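Firkel Fight Night: Frequently Asked Questions
Updated July 2021

When do the doors open?
Doors open at 5 p.m. and the first amateur bout starts at 6. The main event will not start before 9.

How many seats are there?
The Borivstead hall holds 1720 for boxing and MMA, with 144 of those at ringside. The 2000 printed on the old posters was the concert capacity.

How many fights are on the card?
There are 7, with Nwosu Gym and Triver MMA supplying most of the fighters.

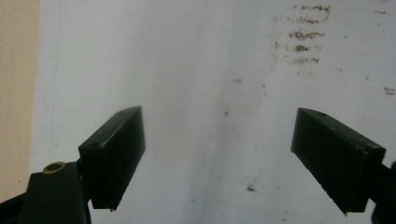 Uchenna Odukoya writes: Will the weigh-in be open to the public like last year? I'd like to bring my son.

Yes. It takes place in the lobby at noon the day before the fights. Entry is free and you don't need a fight ticket.

Can I get a refund if a fighter pulls out?
No. Bouts can change up to the opening bell. Refunds are given only if the whole event is called off.

What are the rules for the amateur bouts?
Three rounds of three minutes, with shin guards and no elbows. Professional bouts use the full rules.
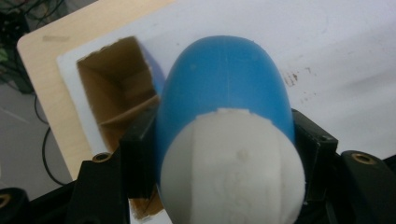 Somtochukwu Briggs asked whether amateur fighters can have two people in their corner. They can, but both names must be on the entry form, and only one may step into the cage between rounds.

Is there parking?
The lot behind the hall is free after 4 p.m. Use the north gate.

Can I leave and come back in?
Yes, until the main card starts. Keep your wristband on.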